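**Crop damage claims, Grorness side**

**pudov_ridge:** Lost 2 rows of maize along the north ditch to wild pigs. Claim form wants square feet. I measured 882.

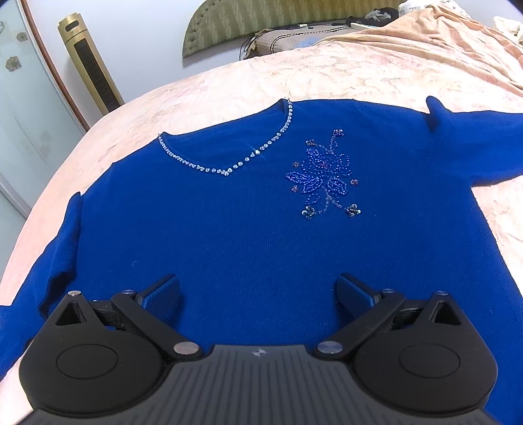

Do they pay on area or on expected yield?

**jundus_k:** Yield. Area only sets the minimum. Mitra Daneshvar at the Babaei office handles these.

**pudov_ridge:** Filed in April, no reply.
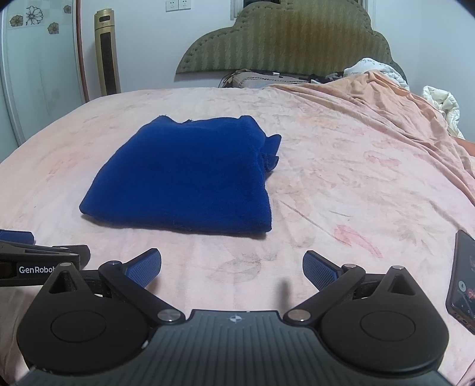
The fence has two strands, lowest at 6 inches.

**tilth:** Too high. Pigs lift it. Woven wire, pegged.

**jundus_k:** Disagree. Electric at 6 works if the grass is kept off it. Check voltage at the far end.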